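# Hot Water Demand and Cylinder Insulation in Shared Student Housing

**Building Services, second-year group project, Irangate campus**

## 1. Purpose

The project examined how domestic hot water is heated and stored at Hurkley, a terrace of shared student houses built in two phases. The housing office asked whether the older immersion cylinders should be insulated further or replaced by a single heat pump unit. This report covers the first option only. Replacement is treated in the companion report by the Groen group.

## 2. Method

Four houses were fitted with clip-on temperature sensors, one on the outlet pipe and one on the cylinder wall. Readings were logged every 30 minutes over 13 nights in February. Residents were asked to keep to their usual habits and to note any evening when the house was empty.

After the first week, a 40 mm jacket was fitted to the cylinders in Houses B and D. Houses A and C were left unchanged for comparison. Thermostat settings were checked at the start and at the end – the one in House C had been turned up during the trial, and its results are reported separately for that reason.

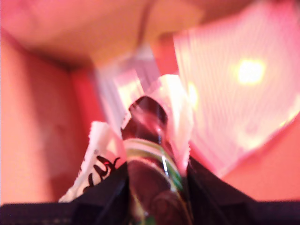

*Figure 1. Dark reddish-brown glass bottle with a narrow green and pale yellow band.*

## 3. Results

The insulated cylinders lost heat more slowly overnight than those left bare. The difference was clearest between midnight and 6 a.m., when little water was drawn. In House B the immersion heater came on once on most nights after the jacket was fitted, compared with two or three times before.

House D showed a smaller change. The outlet pipe there runs for several metres through an unheated cupboard, and the jacket did nothing to reduce losses along that length.

Materials for both houses came to £211, including pipe lagging bought but not used.

## 4. Limitations

The trial was short and the weather milder in the second week. The Dosport logger in House A stopped recording on two nights, and those nights were left out of the comparison.

## 5. Recommendations

1. Fit jackets to all remaining older cylinders at Hurkley.
2. Lag exposed outlet pipes at the same visit.
3. Fix thermostat covers so that settings cannot be altered by accident.
4. Repeat the readings in November, with House C included.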